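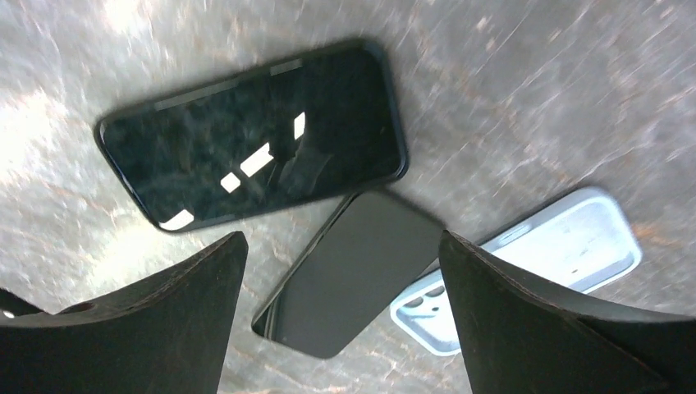
Support > Manuals > Sitier Two-Arm Cell > 4. Safe Working Limits

Filed under: Setup & Compliance

4.2 Grip rules for small goods

A force limit in the settings file proves very little until you measure it at the fingertips. With phones overlapping, as the black one does over the charcoal gray one beside it, closing the fingers loads two items and your single-item figure means nothing.

1. Set both arms to the slow profile.
2. Separate overlapping items before any grip test.
3. Run 500 closures and log each reading by hand.
4. Repeat after every finger change, whatever the sales sheet says.

CAUTION: A software stop is not an emergency stop. Do not sign it off as one.
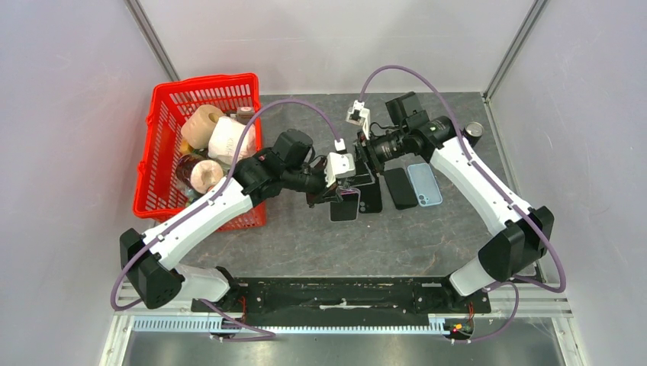 Does a passed grip test clear the cell for use with people nearby?

It clears the gripper only. Arm speed, reach and stopping distance need their own checks - and a signature from someone who watched them.

Note: Test sheets go to Roya Rashti at Follham by September.

Related sections
4.1 Stop circuits
4.3 Cable checks
4.4 Reading vendor claims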